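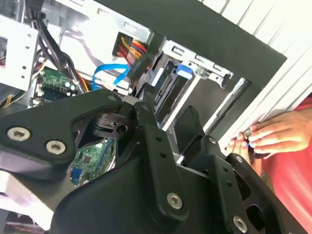
The gripper in the old desktop, Sofia on the side panel.

From the Bench: The Day We Found Out What Our Stop Button Does

Several of you asked at the last open evening why the teardown cell was dark for two weeks, and I mumbled something about parts. It wasn't parts. We had a safety stop that didn't behave the way we all believed it did, and I've been putting off writing it up because I'm the one who signed off on the wiring. So, September 2022 issue, time to come clean.

For anyone new to the newsletter: Clirkley is our computer teardown project. Old desktops come in from Pappas, the recycling outfit across the yard, and the arm learns to pull things out of them. Drives, cards, cables, whatever has some value and isn't riveted down. A person works next to it the whole time, partly to teach it and partly to hold things, because old cases are floppy and nothing inside them was designed with a robot in mind. I've come to hate drive cages. There are sheet metal edges everywhere, cables that go behind the thing you want and then come back out in front of it, and plugs you'd need a fingernail for.

On the day in question Sofia Sotiropoulos was at the cell and I was at the desk with the logs. We were on job 1217 (every case gets a number when it comes through the door, and no, we haven't torn down that many, the count started with Pappas). The task was unplugging a data cable from a drive. The arm went in, closed on the plug, and started its pull. The plug had one of those little metal latches that somebody at the factory was very proud of, and it stayed put. What should happen then is that the arm feels the force go over the limit, gives up, opens and backs out. What did happen is that the case started sliding across the bench toward Sofia.

She did everything right. She let go, stepped back and hit the stop. And the arm stopped! Dead still, just as it should. Then, while she was standing there catching her breath and I was halfway out of my chair, the gripper opened.

Nobody got hurt. I'll say that plainly, since I know a few of you have hands in that cell on a regular basis. The case rocked back and bumped the rear fence and that was the end of it. But a gripper that opens by itself after an emergency stop is a big deal. If it had been holding a power supply over somebody's wrist instead of a plug on a cable, this would be a very different newsletter item.

We locked the cell out and called Orestis Economou, who built the original controller box and knows it better than I ever will. He asked me two questions over the phone and I didn't like my answer to either one. First, was the gripper on the same power feed as the arm? Second, had anybody updated the gripper settings since May?

The feed first. The arm and the gripper used to share one, and the stop cut both. When we swapped to the Betard gripper in May it needed its own supply, and I added one, and I wired it so the stop would tell the gripper to hold. Tell it, meaning a signal. I figured that was better than cutting the power, as we'd always want it to keep hold of what it had. I still think the idea was okay. The trouble is that a signal only works if the thing on the other end is listening.

And on job 1217 it wasn't. The gripper has a timeout. If it doesn't hear from the arm for 15 seconds it assumes the line is down and goes to its "safe" position, and out of the box the safe position is open. When the stop cut the arm, the arm quit talking, the gripper took the hold signal, waited out its 15 seconds, decided it was all alone in the world and let go. I've read the log probably thirty times now. Every part did what its settings said. I had read the manual page with the timeout on it, too — I even had a sticky note there.

Then the force limit, which was the reason Sofia needed the stop in the first place. That one was dumber. We had raised the limit for a batch of stubborn cards and saved it as the default by mistake, so every job after that got the high number. The only reason it hadn't bitten us is that most plugs come out easily. A latch was always going to find it sooner or later.

Fixing it took longer than I expected, mostly because I stopped trusting everything. Orestis came in and we put the gripper supply on a proper safety relay, so the stop now takes away its power for real. The fingers stay where they are when power goes, thanks to the brake, and we tested that with a weight in the jaws. There's a separate, clearly marked release for when somebody needs to get a thing (or a sleeve) out of the grip, and you have to hold it down. The timeout now goes to hold, not open. The force limit is set per job and goes back to the low value every time the program loads, and if you want more you have to type it in yourself and look at it.

We also ran the stop over and over with the arm in every awkward spot we could think of. Deep in the case, halfway out, mid-pull, closed on nothing. It got very boring, which made me happy. Sofia insisted on being the one to press the button for the whole lot, and I wasn't about to argue.

The case gets clamped now too. It's two bar clamps and a strip of rubber mat from the Florance hardware bin, and I'm embarrassed it took a scare to get them onto the bench. The side panels still need a hand sometimes. If you're the person holding one, the rule is fingers on the outside edge and nowhere in the path of the jaws, and the arm runs at its slow speed for as long as you're in there. Slow really is slow. Bring a coffee, but put it on the other table please.

A few things I'd ask of everybody with cell access. If you change a gripper setting, write it on the sheet taped inside the cabinet door, with your initials. Do a stop test before your first job of the day, and do it with something in the jaws, since our old test was always done empty and would never have caught this. And if the arm does anything that makes you go "huh," lock it out and come find me. I don't mind walking over for nothing. I'd much prefer it.

The cell is back up and running on the small desktops, and we'll go back to the big towers when I've finished the second set of clamps. The latched plugs are still beating us, by the way. The arm now gives up politely and backs out, and then one of us reaches in and does it with a thumb. If anyone has a bright idea for a finger shape that can squeeze a latch and pull at the same time, I've got a box of drives with your name on it.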